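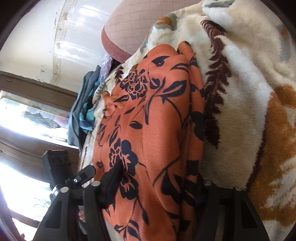 Regula Nägeli

About Undcombe

Small laundry and mending shop, Paterson Street, Nerkstead. Wash, dry, fold, fix. Been at it a while now and people keep asking for an about page so ok, writing this between loads.

Who we are

Four of us. I do the front counter and most of the hand washing. Musa Ogundipe runs the big machines and the van. Shu-fen Yuen does mending and alterations, zippers mostly, also hems, also the odd wedding dress if you ask nicely and give her time. Pei-shan Chiang does the books on her own schedule and answers the email. If you got a polite reply it was Pei-shan. If you got two words it was me.

How it started

I used to work in the linen room at the Tranthorpe, the old hotel up the hill. Sheets, sheets, table cloths, more sheets. When the hotel closed its laundry I bought 2 of the washers off them and a pressing table nobody else wanted. One washer is still going. The other one gave up in the second winter and we use the drum as a planter out back. Mint.

Shu-fen came in as a customer with a torn coat, didn't like the price I quoted for sending it out, and fixed it herself at my counter with my thread. Offered her a job. She said she'd think about it and came back in September with her own machine.

What we wash

Everyday clothes by the bag. Bedding, blankets, throws, fleece, quilts up to king size. Curtains if you take the hooks out first. Printed cotton and scarves go on a cold gentle wash, on their own the first time, bright oranges and reds especialy. Fleece gets low heat and no softener. Softener flattens it.

Wool by hand. Silk by hand, ask me first.

No leather, no suede, no rugs bigger than a bath mat. For rugs I'll give you a number to call.

Mending

Bring it clean. Please. Shu-fen will send it back to the wash pile otherwise and you'll pay for that too. Small holes and buttons usually ready in 3 days, zippers longer, coats longer than that. She keeps a box of old buttons and will match yours pretty close. Patches can be hidden or not hidden, tell her which you want.

Pickup and delivery

Musa drives Nerkstead and the near side of the hill. Not the far side, the van doesn't care for it. Leave the bag on the porch with your name on it, first and last, we have a lot of Daves. Folded stuff comes back the next day in most cases. Holidays are slower.

Wing-yan Lau covers the van route when Musa is away. She isn't on staff really, she has the key shop next door, but she knows every street and she gets free shirts out of it.

Things people ask

Do you lose socks? Yes. There's a basket by the door, have a look.

Do you use scented soap? Unscented unless you tell us. Bring your own if you have one you like, put your name on it.

Can I wait? Sure, there's a bench and a radio. Coffee is next door but one.

Do you take cards? Yes, since last spring. Checks from regulars only.

Hours

Open early, closed by six. Bags dropped after four go in the next days wash. If the light's on and the door's locked, knock, we're in the back and the dryers are loud.

We've got 21 regular pickup households on the route right now and room for a few more. Email Pei-shan or just stop in.

Page updated Sep 11, 2019. Prices are on the board in the shop, will get them up here when I can.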